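4.2 Changes to the sorting task

Before the arm was introduced, staff at the Rultham workshop sorted returned building sets entirely by hand. Each of the 11 participants worked from a mixed tray, separated joined pieces and placed them in boxes for repacking. The work was paid by the hour, but a daily target of 500 pieces was displayed in the room, and several participants described it as the main source of strain in their day.

The trial began in December. Under the new arrangement, the arm was assigned the picking of pieces laid out on the table, while staff prepared the table, dealt with joined stacks and checked the filled boxes. Figure 3 shows the arm at work height among bricks of the kind handled in the trial. Participants were free to stop it at any time and to finish a batch by hand. 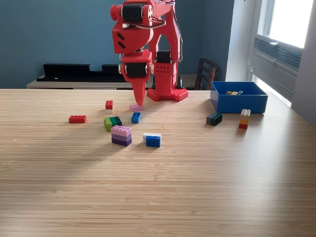
Figure 3. The red 3D-printed arm with its gripper tip over a flat pink brick. Single bricks and short stacks lie on the table; an open blue box is at the right.

Interviews held after the trial point to a change in the kind of attention the work required. Staff reported less soreness in the hands and wrists, but more time spent watching. One participant said that she had "stopped sorting and started waiting". Others valued the slower pace and used it to talk with colleagues, something the earlier target had discouraged. The daily target was withdrawn on 4th March at the request of staff, who argued that they could no longer be held to a figure set partly by the speed of a machine.

Responsibility for errors remained unclear. Of the 303 faults entered in the workshop log, most carried no note of whether the arm or a member of staff had placed the piece. Vogler and Brzozowska report a similar gap in their study of the Strachan packing rooms, where supervisors continued to assign faults to the person nearest the equipment. At Rultham, four participants asked that the log be changed before any second arm was installed. Management agreed to the request, and the revised form is considered in Section 4.3.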